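## 4 Wandbespannung und Profile montieren

Dieser Abschnitt gilt für die Wandbespannung Elter in Verbindung mit den Eck- und Sockelprofilen Miltix. Der Boden muss vor Beginn fertig verlegt sein. Für die Verlegung gilt Abschnitt 3.

### 4.1 Vorbereitung

1. Wände auf Unebenheiten prüfen. Vertiefungen über 2 mm spachteln und schleifen.
2. Staub mit einem trockenen Besen entfernen, danach Tiefengrund auftragen und vollständig trocknen lassen.
3. Bahnen ausrollen und vor dem Zuschnitt mindestens 11 Stunden im Raum liegen lassen.
4. Webrichtung auf der Rückseite jeder Bahn mit Bleistift markieren.

> **Hinweis:** Bahnen aus verschiedenen Chargen nicht auf derselben Wandfläche verwenden. Die Chargennummer steht auf dem Etikett am Rollenkern.

### 4.2 Eckprofil setzen

1. Wandhöhe in der Ecke messen, und zwar vom fertigen Boden aus. Profil auf Länge sägen und die Schnittkante entgraten.
2. Profil trocken einsetzen und mit der Wasserwaage ausrichten. Der Winkel zwischen den Wänden soll 90 Grad betragen. Bei Abweichungen das Profil mit den beiliegenden Keilen unterfüttern.
3. Montagekleber in Punkten auf die Rückseite auftragen, Profil andrücken und mit Klebeband sichern.
4. Klebeband erst nach dem Aushärten abziehen.

**Achtung:** Die Nut in der Mitte des Profils muss frei von Kleber bleiben. Ausgetretenen Kleber sofort mit einem feuchten Tuch aufnehmen.

### 4.3 Bahnen aufbringen

1. Mit der Wand beginnen, auf die man beim Betreten des Raums blickt.
2. Bahn oben mit zwei Zentimetern Überstand anlegen und von der Mitte nach außen glattstreichen. Nicht ziehen, sonst verläuft das Gewebe schräg.
3. Überstand oben und am Boden mit einem neuen Messer abschneiden. Die Klinge nach jeder Bahn wechseln.
4. In der Ecke die Kante der Bahn mit dem Falzspachtel am Profil andrücken. Falten in diesem Bereich lassen sich später kaum noch entfernen.

Vor dem nächsten Arbeitsschritt den Kleber trocknen lassen und die Schutzfolie auf dem Boden erst danach aufnehmen. Wer abschnittsweise arbeitet, sollte die fertige Wand mit Vlies abhängen, vor allem wenn im selben Raum noch gesägt wird. 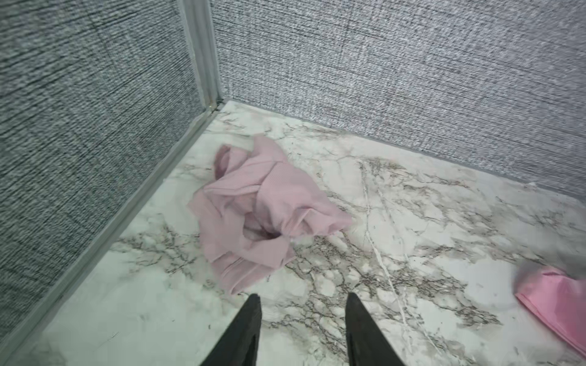 Ein Sockelprofil ist nicht an jeder Wand nötig. Es wird dort gesetzt, wo die Bodenfuge breiter ausfällt oder Möbel an die Wand geschoben werden. An den übrigen Wänden kann die Bespannung direkt auf den Boden stoßen, sofern die Schnittkante gerade ist. Beide Ausführungen können in einer Ecke zusammentreffen: links die Wand mit der hellgrauen Leiste am Fuß, an der Rückwand nur eine schmale Fuge zum weißen Boden in Marmoroptik. Das Eckprofil reicht in beiden Fällen bis zum Boden hinunter. Ob eine Wand mit oder ohne Leiste ausgeführt wird, sollte vor dem Zuschnitt feststehen - nachträglich gekürzte Bahnen fransen an der Unterkante leicht aus.

### 4.4 Sockelprofil setzen

1. Länge an der Wand abnehmen und am Eckprofil einen Millimeter Luft lassen.
2. Profil mit der Lippe nach oben anhalten und die Oberkante mit Bleistift leicht anzeichnen.
3. Kleber in einer durchgehenden Linie auf die Rückseite auftragen. Abstand zur Unterkante einhalten, damit kein Kleber auf den Boden gelangt.
4. Profil andrücken und bis zum Aushärten beschweren.

**Achtung:** Das Profil nur mit der Wand verkleben, nicht mit dem Boden. Ein schwimmend verlegter Boden muss sich unter dem Profil bewegen können.

### 4.5 Reinigung und Pflege

- Gewebe mit der weichen Bürstendüse absaugen, immer in Richtung der waagerechten Struktur.
- Flecken mit einem feuchten, farbechten Tuch abtupfen. Nicht reiben.
- Glänzende Böden nebelfeucht wischen. Geeignet ist der Bodenreiniger Colari in der auf der Flasche angegebenen Verdünnung. Scheuermilch und Stahlwolle hinterlassen matte Stellen.
- Profile trocken abwischen. Staub in der Nut mit einem Pinsel lösen.

> **Hinweis:** Farbige Textilien nicht feucht auf hellen Böden liegen lassen. Verfärbungen in der Oberfläche sind von der Gewährleistung ausgenommen.

Ersatzkeile und Profilreste für Ausbesserungen trocken und liegend lagern.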